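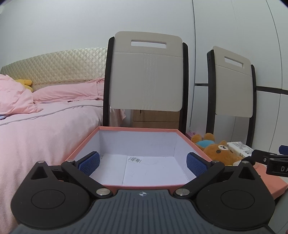
Does success rate on packing tasks go up when we add more hand-held demonstrations?

It goes up in the rooms we recorded in, and so far we have no decent evidence that it goes up anywhere else.

20th September, Usden

Writing this up before Bastien's summary goes round, as I don't want the 78 to become a fact by repetition.

The claim, as it stands in the draft: a policy trained on 2000 hand-held demonstrations packs soft toys into a box 78 per cent of the time, against 40 per cent for the smaller set. I have no quarrel with the arithmetic. I checked the sheet. My trouble is with what the two numbers are numbers of.

The small set was all Setgate, one bench, plain background. The large set is Setgate plus the bedroom recordings, and then the trials were run in the bedroom. So we changed the amount of data and the match to the test room in one go, and the draft puts all of the gain down to amount. You could get that same jump by leaving the size alone and swapping half the bench clips for bedroom clips. Maybe you couldn't. We haven't tried it, and the sentence in the draft reads as though we have.

Second thing. I went through the wrist views again this afternoon and kept stopping at the one at the top of this page. Open box, white inside, salmon-pink rim, jaws wide, bear on its back to the right. Then look at everything else the encoder gets to see: quilted headboard, pink bedding, the chairs with the slot in the back, wardrobe. That is a very easy room to recognise. If I were a lazy network I would learn "headboard on the left, box straight ahead" and hardly bother with the box. There's a small white label on the box floor as well, which is a nice sharp mark on a white surface and might be doing more work than any of us would like. No proof of that. It would be cheap to find out.

The second gripper shows at the right-hand edge in that view too. Bastien thinks this is harmless. I think it hands the policy a free hint about where the other arm has got to, through a channel the write-up doesn't mention. We say the two sides share only the joint states. They share that, plus whatever leaks in through the picture. Either mask it and rerun or change the sentence.

Scoring: a trial counts as packed if the toy is "in the box". One scorer took this to mean wholly below the rim and the other was happy with a leg over the side. I rescored a handful by the strict reading and several flipped, all in the direction you'd expect. Not enough to quote a figure from, and I'm not going to.

Things I do believe, for balance:

- Blue pads grip plush better than the old ones. Obvious by hand, no statistics needed.
- Recording by hand is faster than teleop. Fine.
- The calibration from the round target on the gripper body held up across the Setgate sessions. I looked for drift and didn't find it.

To run before anyone sends anything to Roussel:

1. Same-size swap. Hold the count at the small set, vary only the share of bedroom clips.
2. Crop test. Blank everything outside the box, then separately blank only the box. If the second one still scores well we have a problem.
3. Box without the label, turned a quarter, on the other side of the bear.
4. 3 rooms that aren't in training. Lonusport have offered theirs. Take them up on it.

Bastien's view (he can add his own note below) is that the reviewers won't ask for 1 and that 4 will eat the rest of September. He may be right on both. I'd still want 2 done first, it's an evening on the existing checkpoint and needs no new recordings.

Until then please leave the word "generalises" out of the abstract. "Improves in the recorded room" is what we have.

Checkpoint and both score sheets are in the shared folder, strict rescores in a separate tab. Don't merge them.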